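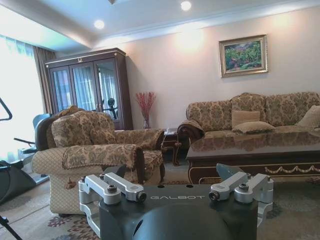 Chapter 5
Buying Help for the Home: How to Read a Service Robot Offer

Before you begin

Think about the last time you paid somebody to do something in your house. It might have been a plumber, or a piano tuner, or the neighbor's teenager who came over to feed the cat. You probably had a fair idea of what you were buying, even if nothing was written down. You knew that the plumber would fix the tap and would not water the plants, and you knew more or less what to do if the tap was still dripping on Monday.

Household robots are sold into that same space, but the customer seldom has the same sense of what is included. In Chapter 4 we looked at machines bought outright for warehouses and bakeries, where the buyer usually employs at least one person who can read a specification sheet without getting a headache. In this chapter we come indoors, to living rooms with good rugs and glossy coffee tables and cushions that somebody cares about, and we ask what a fair offer looks like when the buyer is a family.

By the end of the chapter you should be able to tell a product from a kit and a kit from a service, work out the yearly cost of a plan that is priced by the month, and write a short review that would be of real use to another customer. Please don't worry if the second of these looks frightening. There is some arithmetic, but we will take it slowly, and all of it can be done on the back of an envelope (mine usually is).

5.1 Three ways to sell the same arm

Suppose that you would like a robot to tidy a sitting room for you: straighten the cushions, fold the throw, pick up whatever has been left on the coffee table overnight. You will find this offered in three quite different forms.

The first is the product. You pay once, a large box arrives, and the machine belongs to you, along with all of its troubles. The second is the kit, in which you receive an arm, a gripper and a mounting base, and you (or your clever niece) put them together and teach them what to do. Kits are cheaper and a great deal of fun, and I would be the last person to discourage anyone from buying one, but the price on the box leaves out your weekends. The third is the service. Here the robot stays the property of the firm, which brings it to your house, sets it up, looks after it and takes it away again when you have had enough.

Most of this chapter is about the third form, partly because it is the one students ask me about most often, and partly because it is the hardest to judge from an advertisement.

5.2 The Pustico Home Plan

Our main case is the Home Plan from Pustico, a small firm based in Murnside. We will come back to it again and again, so it is worth learning the outline now.

A customer on the Home Plan pays a setup fee of $324 and then $29 for each visit. During setup, a fitter goes through the rooms with the customer and agrees on a task sheet. The sheet says which objects the robot may pick up, which it may move but must set down again in the same place, and which it must leave alone altogether. Glass and anything hung on a wall go on the last list unless the customer signs a separate page. There is a damage limit of $1000 per visit, and the customer may cancel after 5 visits with nothing more to pay.

Sabine Fuchs runs the setup side at Pustico and was kind enough to let me sit in on several of her planning calls — long ones, some of them, and never dull. She spends far more time on furniture than I had expected. Carved legs, for instance, take up floor space that a quick sketch of the room tends to leave out. A deep sofa puts the back cushions farther from the arm than the seat cushions, and a patterned cushion on matching patterned fabric can be hard for a camera to pick out. Polished tabletops throw back reflections, as do the glass doors of a cabinet. "People want to tell me about the stairs," she said to me, "and I want to hear about the tassels."

You will notice that none of this appears in the price. It appears in the task sheet, and the task sheet is therefore the first thing that a careful buyer should ask to see.

5.3 A rival offer

For comparison we will use Fetstead, which sells a kit with an optional helper visit, and a short customer review written by a retired teacher named Li. Her review is printed in full at the end of the chapter. She liked the machine and disliked the manual, and she explains both opinions so clearly that I have used her as a model for the writing exercise ever since.

Words to know

Task sheet: the written list of what a service robot will and will not handle in a given home.
Setup fee: a charge paid once, before the first visit.
Damage limit: the most a firm will pay toward things broken or marked during a visit.
End effector: the part at the end of a robot's arm that does the touching. In this chapter it is nearly always a gripper.

Warm-up activity

Choose one room in your own home and write a task sheet for it, using the three lists described in Section 5.2. Work from memory first, then go and stand in the room with your sheet and correct it in a different color. Bring both versions to class, and keep them somewhere safe, as we will price the job in Section 5.4.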